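Stop choosing grippers by their opening width

By Nigel Horrocks
Apr 2, 2026

When people ask us to help them pick a gripper, the first number they give is nearly always how far it opens. Sometimes they give the price first and the opening second. I think both are the wrong place to start, and I have spent enough of the past year on trials to want to say why at some length.

The opening width tells you what will fit between the fingers. It says very little about whether the fingers can get to the thing in the first place, and nothing about what the rest of the gripper will be doing while they try. A gripper has a body. It has linkages that swing outwards as the fingers close, and a housing that sits a certain distance below the wrist. All of that has to share space with the fixture, the bench, the next part along and the arm's own elbow. In catalogues the body is drawn in thin grey lines, and the fingers are drawn in thick ones.

Our trials start in simulation. We put a model of the arm and the gripper into a plain room, give it a block, and ask it to reach the block from as many directions as the job calls for. It is dull work and it finds a lot.
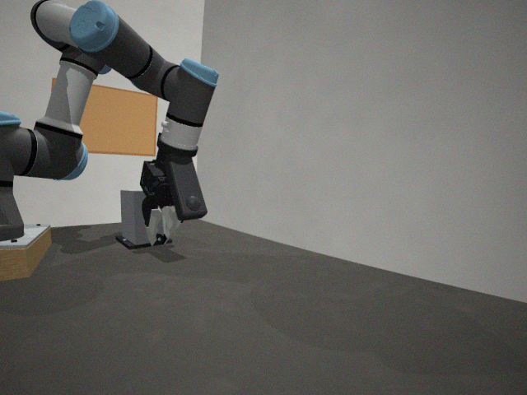

The low approach is where most candidates come unstuck. Picking up a block from straight above is easy, and almost any two-finger gripper will manage it. Ask the same gripper to work close to a surface, with a base plate or a lip to avoid, and the shape of the fingertips begins to matter more than anything on the front page of the data sheet. A tapered tip will go where a square one won't. A tapered tip also has less face to hold with, so the part can turn in the grip once the arm speeds up. You have to decide which of those problems you would sooner have.

We had two products on the shortlist last August, the Clikgate and the Yimyam, and I will be fair to both. The Clikgate is the wider of the two and costs more. It is well made, the controller is simple to set up and the manual has been written by somebody who has used one. The Yimyam opens less and its software is a nuisance. On paper there was no contest, and most of us expected to be finished by the end of the week.

The Clikgate's trouble was its body. With the arm reaching out and down, the housing came to the bench before the fingers were where we needed them. We could tilt the wrist to gain clearance, but then the fingers met the part at an angle and pushed it along the surface. We could raise the part on a block, and for a while we did, until someone pointed out that the customer would have to raise every part on every bench for as long as they owned the machine. The Yimyam had a shorter body and simply got in underneath.

I don't offer that as a reason to buy a Yimyam. On a different job, with tall parts and plenty of air around them, I would take the Clikgate and be glad of the manual. My complaint is that we ranked them the wrong way round before we had tried either, and we did it with a number that had no bearing on the task.

There is a case against all this, and I hear it regularly. The usual form is that simulation flatters everything, so you might as well buy the thing and find out. There is some truth in it. Friction is the weak point. A simulated finger either holds the block or it doesn't, depending on a value that one of us typed in, and a real rubber pad with dust on it has its own opinion. I would never sign off a grip force on the strength of a simulation. When someone shows me 95 per cent success on a simulated pick, I ask what friction they used, and the answer often takes some finding.

But reach and clearance are geometry, and geometry is what simulation does well, provided the models are the right size. If the housing meets the bench on the screen, it will meet the bench in the workshop. Finding that out before the order goes in is worth the few days it takes.

The other objection is about time. A small firm with one cell and one engineer can't spend a month on trials, and I accept that. They don't need to. Five poses will usually do it: the lowest pick, the furthest pick, the one nearest the base, the place position, and whichever one the operator says will be awkward. Check those, including the path between them, and look at them from more than one side.

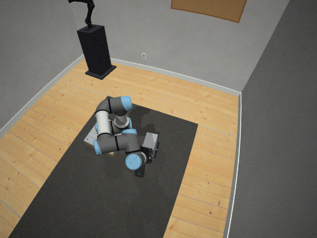 Prendalent Automation Group — Handling and Gripping Team

That last point deserves more weight than people give it. We lost two days at our Jamusdale site to a pose that looked perfectly clear from the view we always used. Turned round, it had the gripper body leaning into the space we had set aside for a second box. The fault was ours. We had saved one view at the start and gone on using it out of habit.

Cable routing is another thing that gets left out of the model, and I wish it weren't. A bare arm in simulation moves beautifully. Put a hose and a sensor lead down the forearm and some of those poses are no longer sensible, even if the joints can still reach them. We now add a crude sleeve round the wrist before we begin, fatter than it needs to be, and if a gripper passes with the sleeve on we stop worrying about it.

So I would like the sellers to do one thing. Print the distance from the mounting face to the fingertip, open and closed, next to a drawing of the body at its widest, and put it on the first page. Most of them have the figures already. You can get them by telephone if you know who to ask for, and you shouldn't have to.

Until then, buyers can ask for the full model file before they ask for a quote. If a supplier won't send one, I would look at another supplier. Load it, fit it to your arm, and drive it down to the lowest part you have.

Related items
Fingertip pads: what we stopped buying
Setting up a wrist camera without losing a morning
Vacuum or fingers for mixed boxes
Notes from the Jamusdale controller trial

Contact the team | © 2026 Prendalent | Back to top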